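件名: Re: [machi-ml] 2月のデモの日、公民館前の広場の件

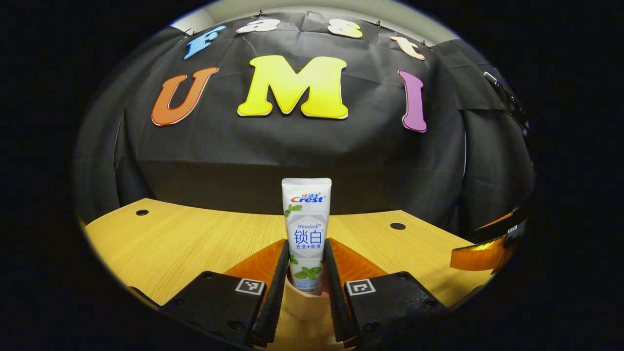 黒い布に留めた「Fast UMI」の文字

マルガリティスです。長文になります。お茶でもどうぞ。

> 2月のデモについて、報告がまだ出ていないようです。
> 主催者側は「参加者300人」と発表していますが、
> 地元紙には人数が載っていませんでした。
> うちの会としては、どの数字を会報に書くのでしょうか。
> それから、反対側に立っていた人たちのことも
> 書くのかどうか、決めていただきたいです。
> 私は書かないほうがいいと思っています。
> 宣伝になるだけです。

人数についてですが、私は300という数字を信じていません。拡声器を持った人が300と言い、それを聞いた人が300と書き、翌朝には本人がその記事を根拠に300と言っていました。たいへん効率のいい仕組みです。会報には「主催者発表で300人」と書けば足ります。うちが数えたわけではないので、うちの数字は出せません。

あの日のことを、来られなかった方のために書いておきます。

「外国人に町を渡すな」の隊列は、駅の北口から出て、公民館前の広場で止まりました。先頭の横断幕は裏返しに掲げられていて、しばらくそのまま進んでいました。沿道の高校生が教えてあげたので、途中から読めるようになりました。親切な子です。読めるようになって内容がよくなったわけではありませんが。

広場での演説は3人です。最初の人は水源地の話、次の人は給食の話、最後の人は自分の動画チャンネルの話をしました。給食の話の人は、市内の小学校で豚肉が禁止されたと言っていました。されていません。献立表は市のサイトにあり、デモのあった週にも豚汁が出ています。私は献立表を印刷して持っていったのですが、渡す機会がないまま、帰りに傘の代わりに使いました。

こちら側は、最初は9人でした。終わり頃にはもう少しいましたが、買い物帰りに立ち止まっただけの方と区別がつきません。プラカードは「ここに住んでいます」で統一するはずだったのに、Skutardの面々だけ独自の標語を持ってきて、しかも字が小さくて道の向こうからは読めなかったそうです。次は太いペンを使ってください。

警察とのやりとりは2回ありました。1回目は、歩道をふさがないようにという注意。これは向こうの言うとおりで、自転車を寄せて済みました。2回目は、こちらの1人が演説中に歌い出したことについてです。歌そのものは問題なく、スピーカーの音量を下げてくれという話でした。曲の選択については警察からは何も言われていません。私からは言いたいことがあります。

けが人はなし、逮捕者もなしです。ただ、通りかかったモスクの関係者の方が、隊列の2人にスマートフォンを向けられてしばらくついてこられた、という件があります。ご本人は大ごとにしたくないとのことなので、お名前も場所も会報には載せません。このMLでも詮索しないでください。Lazaridisさんの事務所には相談済みで、撮られた動画が出回るようなら動きます。見つけた方は、転載せずにURLだけ私に直接送ってください。親切のつもりで「こんなひどいものが」と貼ると、ひどいものが2か所に増えます。

それで、ご質問の後半です。向こうのことを書くかどうか。

宣伝になるというお考えはわかります。Loltenの掲示板では、うちの会報の一節が切り抜かれて「敵も認めた」と貼られたことがありました。認めた覚えはありませんが、認めたことになりました。それでも私は書くほうに一票です。給食のデマは、町内の回覧で見たという人がもう出ています。黙っていると、献立表より演説のほうが先に届きます。団体名と演説者の名前は出さず、言われたことと、それが事実と違う点だけを並べる。これなら切り抜いてもたいして面白くないはずです。つまらない文章を書くことには自信があります。

反対の方は、理由をつけて返信してください。「なんとなく」も理由に数えますが、弱い理由として数えます。

事務連絡です。

- 会報の原稿は今のところ私の分しかありません。Vorixの共有フォルダに下書きを置いたので、直接書き込まず、コメントでお願いします。前回、誰かが結論を逆にしました。
- 拡声器をお持ち帰りの方、返却をお待ちしています。電池は抜いておいてください。
- 次の集まりは公民館の2階です。予約の名義は去年と同じ「読書会」のままですが、本は持ってこなくて結構です。
- 献立表の印刷が必要な方には送ります。今度は濡れていないものを。

2021年4月5日
サヴァス・マルガリティス

> 追伸ですが、前回の会報で私の名前の漢字が
> 間違っていました。2号続けてです。

すみません。次号で訂正を出します。正しい字をもう一度送ってください。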